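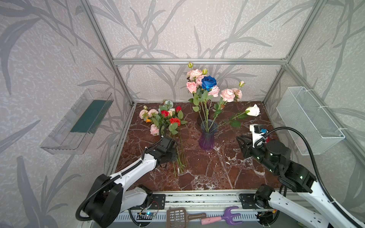 Purple vase with one blue rose and six pale pink roses.

Section 3: Setting Up Your Nyarko Flower Cooler

By now you've got the cooler off the pallet and you've found the bag of loose parts taped inside the door (if you haven't found it, look behind the drip tray, it slides down there during shipping). This section takes you from an empty cabinet to one that's cold, level and ready for buckets. I've set up a lot of these in small shops, and I still go through the steps in order.

You'll need a level, a Phillips screwdriver, a soft cloth, a little dish soap and a second person. The screwdriver is for the shelf clips. The second person is for the door.

Choosing the spot

1. Pick a place out of direct sun and well away from heaters and the back of any oven. A cooler next to a sunny front window looks great to customers and runs all day long.

2. Leave 10 inches of clear space behind the cabinet and 6 inches on each side. The warm air comes out the back, so please don't use that gap to store ribbon or flattened boxes. I know it's tempting!

3. Check that the floor is solid. Tile and concrete are fine. If you have old floorboards, lay the supplied mat down first.

4. Make sure the plug reaches a grounded wall outlet of its own.

CAUTION: Do not use an extension cord or a power strip. The compressor pulls hard when it starts, and a light cord can overheat.

Leveling

5. With your helper, walk the cabinet into place. Keep it upright the whole time. If it was laid on its side at any point, even in the back of a van, let it stand upright for 11 hours before you plug it in so the oil can settle back where it belongs.

6. Put your level on the floor of the cabinet, front to back. You want it leaning back just a hair so the door swings shut without help. Turn the front feet counterclockwise to raise them.

7. Now check side to side. This one should be dead level. If it isn't, the drain won't empty properly and you'll get a puddle in one corner.

8. Open the door halfway and let go. It should close gently. If it drifts open, give each front foot another half turn and try again.

NOTE: On cabinets made before March 2020 the front feet have a lock nut, and you have to loosen it before the foot will turn. Tighten it again when you're happy. Newer ones don't have it, so don't go hunting.

Fitting the shelves

The cabinet comes with 3 wire shelves. You can use all of them, but if you sell mostly long-stemmed flowers you may want to leave one out.

9. Wash the inside with warm water and a small squirt of dish soap, then wipe it dry. Skip the bleach for now, it's hard on the door seal.

10. Snap four clips into the wall strips for each shelf, all at the same height. Count the slots up from the bottom – going by eye will get you a crooked shelf every time.

11. Screw each clip down until it's snug and no further. The strips are thin and the threads will strip on you if you lean on them.

12. Lower each shelf in at an angle, with the raised lip at the back. The lip keeps buckets from sliding up against the fan cover.

TIP: Set the bottom shelf first, stand your tallest bucket on it with the tallest stems you'd normally carry, and then work out where the next shelf goes. I do this with the real flowers if I can. Blooms that brush against the shelf above them bruise quickly, and you usually don't spot it until you go to sell them.

First start-up

13. Plug the cooler in and switch it on at the rocker under the front panel. The display will show a row of dashes while it wakes up, then the temperature inside the cabinet.

14. Press and hold SET until the number blinks. Use the arrows to choose your temperature, then press SET again to save it. Most cut flowers like it just above freezing. Orchids, anthuriums and other tropicals don't, and they're much better off on a shelf out in the shop.

15. Close the door and leave it alone for 6 hours. No peeking, no loading a couple of buckets early. An empty cabinet that has been chilled all the way through will hold its temperature far better once the wet stuff goes in.

16. Come back and check the display against a thermometer set in a glass of water on the middle shelf. If they disagree, go to Section 5, which covers adjusting the sensor.

CAUTION: Keep fruit out of the cooler, and that includes your lunch. Apples and bananas give off a gas that makes petals drop.

Loading the buckets

17. Cut and hydrate your stems before they go in. The cooler slows flowers down, but it can't bring thirsty ones back.

18. Put the heaviest buckets on the bottom and leave a hand's width between the flowers and the fan. Air coming straight off the fan dries out petals, and roses show it first, with brown, papery edges.

19. Finished arrangements can go in too, as long as the vase stands flat on the wire. If it has a narrow foot, slide a cutting board under it.

20. Write the date on every bucket. Kwabena Osei, who tested these instructions for me in his own shop, uses masking tape and a grease pencil, and it's a better system than the little plastic tags we put in the box.

What if it's making a noise?

A hum is normal, and so is a click when the compressor cuts in or out. Gurgling for the first day is fine too. A steady rattle usually means the drip tray isn't pushed all the way home, so try that before you call anyone. If it still rattles after that, switch the cooler off, unplug it and see the service page at the back of this guide.

Next: Section 4, Cleaning and Defrosting

Nelly Huaranga, set-up guides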